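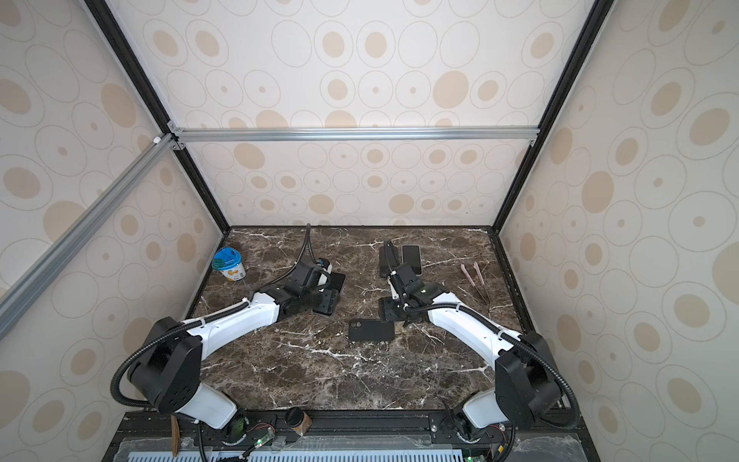 Wiping Down Phones Before Storage

Power each phone off and unplug it. Clear a hard, flat surface and lay the phones out with space between them. Dampen a microfiber cloth with 70% isopropyl alcohol – never spray the phone directly.

Start with the back. Wipe from the camera end down, then go over the lens cover with a dry corner of the cloth.
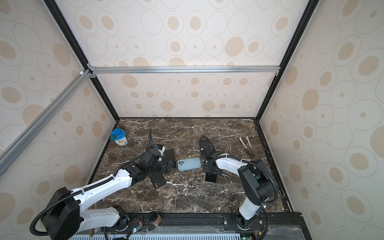

Maminia Device Care Team

Remove the case if it comes off without force. Wash silicone cases in soapy water and let them dry for 3 hours before refitting. 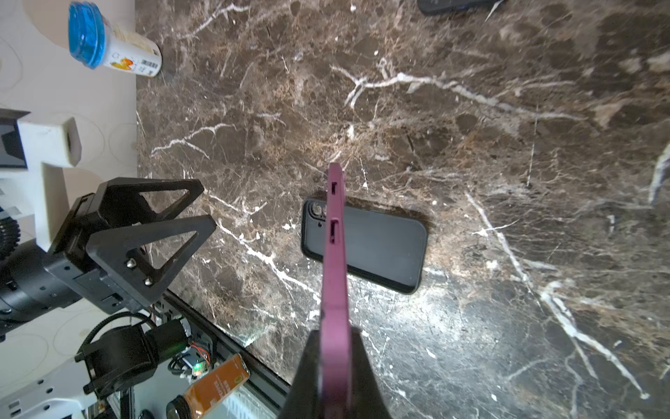

Can I use window cleaner?
Use alcohol wipes or plain water instead. Ammonia wears away the screen coating.

Turn the phone over and wipe the screen in straight passes, using light pressure. Wait 20 seconds, then check for streaks at a low angle. Glossy glass on a dark stone top mirrors pale areas overhead, and smears are easiest to find against those. Repeat with a dry cloth if needed.

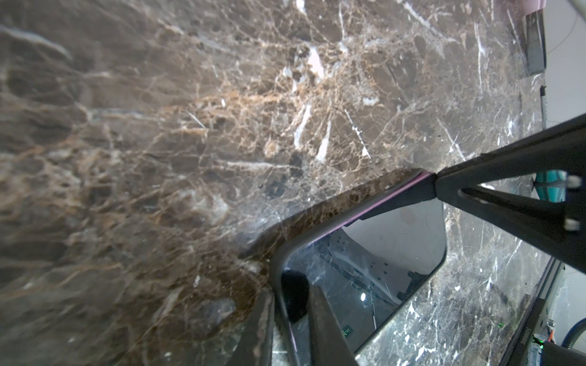 Storage charge should be near half. Phones left in a drawer lose charge slowly, so check them again after 200 days. Screens get a second look at that point: tilt the glass until it picks up a small bright point of light, like the one reflected in this screen, and follow it across the surface. Smears will blur it. Label each phone before it goes in the drawer.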